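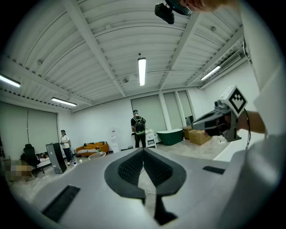
Fornen Hesia 2 Hand-Held Gripper

A hand-held gripper for recording demonstrations and comparing finger designs before you commit to an arm.

Opening: 96 mm
Weight: 987 g with camera
Fingers: padded, replaceable
Tracking: marker cube, fits either hand
Sold: singly or in pairs

Compared with the Nowicki fingers, the Hesia pads held thin-walled cups better and were slower to swap – allow a few minutes per side. Both sets fit the same housing.

Trial pairs go out from Ikstead for up to 50 days. Next free slot is in May. To book, write to Zdzisław Zawadzka and say which camera you use.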